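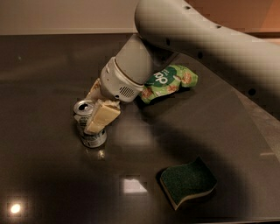 Teaching by demonstration: frequently asked questions
By the Mondeck support desk
Mon 28 September

This site uses cookies to remember your settings. Accept | Manage

What counts as a demonstration?
One complete run of the task, from the arm's start pose to the moment you press Stop. You can guide the arm by hand or drive it with the Ustel remote. Both are saved in the same format.

Should I use my hands or the remote?
Use the remote if your task relies on the head camera. When you guide by hand, your own arms get into the video, and the robot will not have that view when it works alone. Hand guiding is fine for teaching single poses.

How many demonstrations do I need?
For a tabletop task with a few household items, plan on 200. Tasks with soft or crushed items, such as snack wrappers and sponges, usually take more than that. The project limit is 2000.

Do I have to clear the table first?
No. Leave the other items out if they will be there in real use. A can, a wrapper and a sponge on the same table are good practice for the arm, as long as you move them between runs. 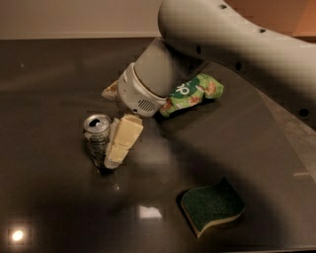
Keep the item you want picked up within easy reach, and change its angle as well as its position. If it starts out leaning on something else, record some runs that way and some with it standing clear.

My table is shiny. Is that a problem?
It can be. Ceiling lights reflect in a dark, glossy top, and the reflections shift if you move the camera. Set the lights once and leave them alone for the whole session – or put down a matte mat.

I made a mistake halfway through. Do I start over?
If you missed a grasp and then got it, keep the run. Recoveries are useful. If you hit the table or knocked the item to the floor, press Discard.

How long should I pause before closing the gripper?
Don't pause for more than 2 seconds. Long waits get copied along with everything else.

Can I mix recordings from different operators?
Yes, up to 3 per project. Agree on the order of steps before you begin.

Where are my July recordings?
Projects made in Estrella were moved to Kustura. Sign in with the same account and open Archive.

3 comments | 2 shares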